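Sollora Community Kitchens Program
Second progress report to the Harries Fund
Reporting period: November to 14th March

1. Summary

The program remains on schedule in both towns. Enrollment for the home cooking courses in Adon closed with 135 households, and the Brutirell site has opened its first evening group with 60 places filled. Spending to date stands within the approved budget, and no transfer between budget lines is requested.

2. Courses and attendance

Each course runs for eight weeks and covers meal planning, safe food storage, shopping on a fixed income and basic knife skills. Attendance in Adon held steady through the winter, apart from two sessions canceled for snow and made up later. The Brutirell group started later than planned while the lease was settled – the delay did not affect the total number of sessions to be delivered.

Recipe cards have been revised following comments from the first intake. Portions are now given for two and for four people, and dishes that call for an oven carry a stovetop version. A print run of 3,000 cards was delivered in two batches, of which 1,919 have been handed out.

3. Home kitchen guidance

The guidance on arranging a small kitchen has been rewritten in plain language. It now deals with keeping a clear stretch of counter for preparation, storing cleaning items apart from food, and wiping down surfaces between tasks. Course leaders spend one full session on it.
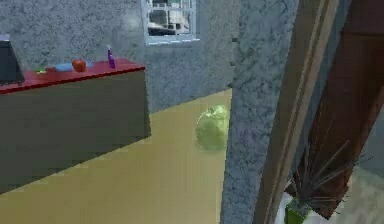 One participant in Adon wrote on the feedback form that the storage session should come in week one, before any cooking, and that she would have saved a good deal of food had she known how long cooked rice keeps. Course leaders have accepted the change for the next intake.

4. Next period

A second evening group will open in Brutirell. The supplier agreement for dry goods is due for renewal, and quotes have been requested from two wholesalers. The revised course outline will be sent to the Fund with the next financial statement.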